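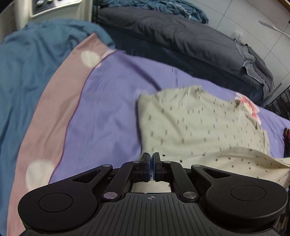 Rule 11

The rule book for folding at Korby had 386 lines in it when Salamatu Agbenyega was hired, and she read all of them in the break room with her coat on. Most were written by people who had plainly never folded a shirt for money. Rule 11 said: "The operator shall close the fingers on the corner of the garment and pause before lifting."

"Pause how long?" she asked.

Benjamín Carrasco had the desk across from hers. He had been a line inspector at the Tsikata plant before it closed, and he still wore the badge clip with no badge on it.

"Doesn't say."

"So what do people do?"

"They pause," he said. "Some of them."

Her job was to go through the clips and pass or fail them. People folded clothes at home with a black gripper in one hand, two fingers with blue pads on them, and sent in what the camera on it saw. Somewhere in Comolcombe a machine was supposed to learn from it. Salamatu had her doubts about the machine. She had seen it once, on the hiring tour, and it had spent the whole visit holding a sock.

By April she could fail a clip in a few seconds. Hand in view, fail. Garment dragged off the bed, fail. She didn't enjoy it, but she was good at it, and the coffee was free until ten.

Then she got the green shirt.

It was a small thing, pale green with rows of little dark dashes and a pink flower sewn on near the top, spread out on a purple sheet. The fingers came in and closed on the lower left corner, across from where the cloth had been turned back to the cream side, and stopped there. They stayed stopped. She checked that the clip hadn't frozen. It hadn't. The picture moved very slightly, up and down, the way a hand does when its owner is breathing. Fifteen seconds went by. Then the corner lifted and the shirt was folded as neatly as anything she had ever passed.

She ran it again.

"Is this a fail?" she said.

Benjamín rolled his chair over. He watched it through with his chin on his fist.

"Rule 11," he said. "Close on the corner, pause. They paused."

"For fifteen seconds."

"Doesn't say how long."

"You know what the point of it is. It's so the machine can tell the grab from the lift. Two seconds would do it. Half of one would do it. If that thing learns from this, it'll stand over a shirt like it's saying grace."

"Then fail it."

"On what?"

He thought about that and rolled back to his own desk.

She wrote to the standards office, which was a man upstairs and a shared mailbox. The answer came after lunch. It thanked her for her question. It said Rule 11 had been carried over from the Clirkedier guidelines and was considered best practice. She asked what the Clirkedier guidelines had based it on. The second answer took longer to come and said the same thing with a different name signed at the bottom.

"Best practice," she read out. "Who practiced it?"

"You want to know about Tsikata?" said Benjamín.

"Not really."

"We had a rule there, touch the yellow post before you open the cage. Everyone touched it. New guys got written up if they didn't. Then one summer they painted the floor and took the post out for a week, and people were walking up to the cage and patting the air."

"What was the post for?"

"Holding up a sign."

"What did the sign say?"

"It was gone before I started."

She looked at the green shirt again. She had it stopped at the pinch, the bit of cloth caught between the blue pads, a teal blanket heaped at one side and a dark quilt pushed to the back. It was somebody's bedroom, or the corner of one. She imagined the person standing there at the end of a long day with the rule sheet taped to the wall, being paid by the clip, getting to the word pause and taking it as an offer.

Maybe that was sentimental. Maybe they had just been watching television.

The form had a box for pass, a box for fail, and a line for notes that she had been told, her first morning, not to use unless something was on fire. She ticked pass. On the line she wrote: Rule 11 needs a number. Suggest two seconds. Ask the people holding the gripper what they think it's for.

"They won't read that," said Benjamín.

"No."

"They might, though. Then you'll be on the rules group. I was on one. There were muffins."

"Were they any good?"

"The muffins?"

"The rules."

He went back to his screen. After a while he said that one of them had been, the one about keeping your sleeves buttoned, and that it had been written by a woman in the packing room who once got her cuff in a belt.

Salamatu opened the next clip. It was a towel. The fingers closed on the corner and lifted with no pause at all, and the fold came out fine. She sat with her hand on the mouse and the free coffee going cold, and then she failed it, because that one the book was clear about.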